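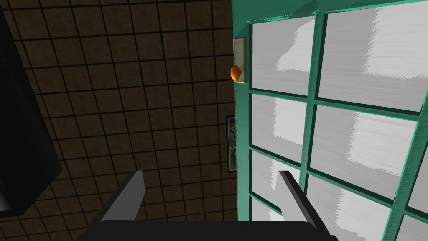

A green glazed door in the simulated house, seen from just above the gripper.

I have a soft spot for doors, and I blame the job for it. When I joined the small group at Pernbridge that gathers examples for a household robot called Dumby, I imagined my days would be full of clever decisions. Mostly they have been full of doors, and I find I don't mind a bit.

The way we work is simple enough to explain to my mother, who asks every December. A person sits down with a pair of hand controls, steers Dumby through some ordinary job in a simulated house, and the computer keeps a record of what the arm saw and how it moved. Do that enough times and a learning system can begin to pick up the habit. Our first door set had 500 of these recordings, and we were terribly proud of it - there was cake.

Then Fikri Nugroho sat down and watched the lot. It took him the better part of a week (he is a patient man and brings his own biscuits). He came back with roughly 400 that were, to his eye, the same recording. The same straight approach, the same reach, the same confident hand on the controls. We had all got good at the task, you see, and we had all got good at it in the same way.

I think this is the thing our trade gets wrong most often. We reward the smooth run. We throw away the one where the operator came in crooked, hesitated, backed off and tried again, and we call that cleaning the data. But a robot in a real kitchen is going to come in crooked a great deal of the time, and if it has never once been shown how a person recovers from that, I can't see where we expect it to learn.

So I would like us to keep more of the muddle. When new operators start with us now, I ask them to save their first 10 attempts, wobbles and all, with a plain note of what went wrong. Sindine, the tool we use for sorting, was set up to drop anything slow, and we have switched that off. Purba, our newer set, has only four kinds of door in it so far, but each has been approached from odd angles by people who hadn't yet made up their minds how a door ought to be approached.

There is a fair argument on the other side. Untidy examples can teach untidy habits, and somebody has to decide which stumbles are useful and which are only stumbles. I have sat through long afternoons of that sorting and I won't pretend it is quick work. I would still sooner spend the afternoon there than on another hundred perfect reaches, and Fikri, who has gone back for the second batch, tells me he agrees.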